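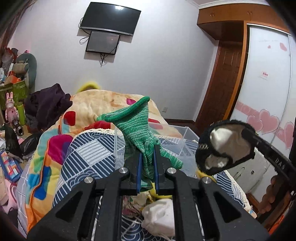 Fig. 1. Green knitted glove, ribbed cuff.

Handout 4: Knit Fabric, or Why Your Sweater Has Opinions

Bring this to lab along with the swatch you made in Unit 3. If you lost the swatch, make another one. The dog did not eat it; dogs have standards.

1. Knit versus woven

A woven cloth is two sets of threads crossing at right angles, each minding its own business. A knit is one long yarn pulled through itself again and again. Pull on a woven shirt and very little happens, except along the bias. Pull on a knit and the loops change shape, lending width to length or the other way around. When you let go, most of it comes back. The part that doesn't is called growth, and it is the reason the elbows of your favorite cardigan look the way they do.

Terms you are expected to know:
Wale – a column of loops, running up and down.
Course – a row of loops, running side to side.
Gauge – loops per inch, in whichever direction you say. Say which direction.
Face and back – the side with the V shapes and the side with the bumps. Swap them on the midterm and I will know how you spent September.

2. Ribbing

Plain jersey has all its V shapes on one side, so the fabric is lopsided and curls at the edges. Rib alternates face wales with back wales. The two kinds pull against each other, the fabric lies flat, and the columns fold together like an accordion. That fold is where the stretch comes from. Cuffs, collars and hat brims are ribbed for this reason, and a worn-out rib is usually the first sign that a garment is on its way to becoming a cleaning rag.

A 1x1 rib is neat and snug. A 2x2 rib is deeper and stretches further across. People have strong feelings about which one belongs on a glove. You may have them too, but on your own time.

3. Mixed color

A mottled color in yarn can come from several places. The fibers may be dyed before spinning and blended (heather). Two plies of different shades may be twisted together (marl). Or the finished yarn may be dyed unevenly on purpose, which is sold at a higher price than yarn dyed unevenly by accident. Untwist an end and look before you write down an answer. "It looked heathered" earns half credit.

4. The Windus problem

Windus Mill makes a glove yarn called Tatus. Its glove pattern calls for 384 yards a pair, including the lining, and the mill has an order for 570 pairs. The yarn comes on cones of 3,000 yards.

(a) How many yards does the order need? 570 times 384 is 218,880 yards.
(b) How many cones? Divide by 3,000 and you get 72.96. The mill will not sell you 0.96 of a cone, so buy 73.
(c) How much is left over? 120 yards. That won't make even one glove, so a single bad cone puts you short. In practice you order extra and argue about the bill later.

Last year a good part of the class rounded down to 72 and left the customer several pairs short. Please don't.

5. For lab

Pin your swatch flat without stretching it and mark a four-inch square near the middle. Measure gauge both ways. Stretch the square to six inches across, hold it for one minute, let go, and measure again after five. Record the growth as a percentage of the original width. Then wash it, dry it flat and repeat. Cotton swatches will disappoint you. Wool will behave better and smell worse.

Lab doors open at 1:30. The steamer in the Ekwueme Room works if you fill it, which has been a sticking point.

Reading before next time: packet section on Zalora stitch charts, first half only. The second half has a misprint in every table and I am still waiting on the corrected copy.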